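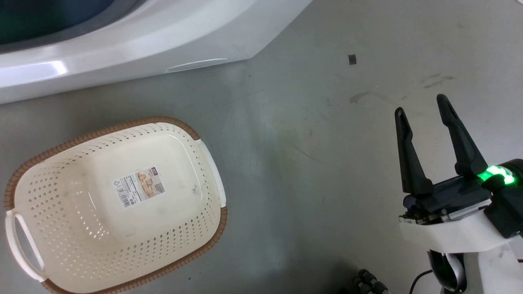 Baskets, buckets and a free cup of tea: my visit to the Kollden open day

I have a bit of a thing for storage, as anyone who has opened my hall cupboard will know, so when Ilham Amrani asked if I fancied going with her to the Kollden open day on 2nd July I said yes before she'd finished the sentence. She wanted a peg rack. I wanted to look at everything!

We got the 17 bus from the station and walked the last bit, past the tyre place and over the little bridge. If you go next year, don't follow the first sign, which takes you round to the lorry entrance (a very nice man in a hi-vis jacket sent us back the way we'd come). The queue was short and they gave us a paper map and a token for the tea bar.

The household room was my favourite by miles. It's where they put out the homeware they want people to look at properly, and I spent far too long over a cream plastic basket with brown woven-looking trim round the rim. I'm usually a snob about plastic pretending to be something else, but I liked this one. It has off-white loop handles at the ends and the sides are full of tiny diamond-shaped holes, quite pretty with the light coming through. The bottom is solid, so pegs and odd socks won't drop out on the stairs. It still had its label stuck in the middle of the base, barcode, QR code and all, and you know what those are like to peel off. Warm water and a bit of cooking oil, that's my method.

Ilham thought it would do for towels. I was thinking of the bathroom shelf, then the potatoes, then wool – I had it in every room of the house by the time we moved on.

After that we had the moulding hall tour with Anas Lahlou, who has worked there for 23 years and talks very fast. You watch from behind a rail and it is LOUD, so take the earplugs when they offer them. He told us one of the older presses turns out 600 lids in a shift, and then a little boy at the front asked where all the lids went and we got a lovely long answer about ice cream tubs.

Lunch was from the Kula van in the car park. I had the chickpea wrap, Ilham had chips and then half of my wrap. There was a seconds table by the exit too, mostly washing-up bowls with a wonky edge, and I came home with 2 of them and a dustpan. Ilham found her peg rack, in a green I wouldn't have picked, but it's her kitchen.

I still haven't decided about the basket. The shop was shutting by the time we got back round to it, and I want to measure the bathroom shelf first.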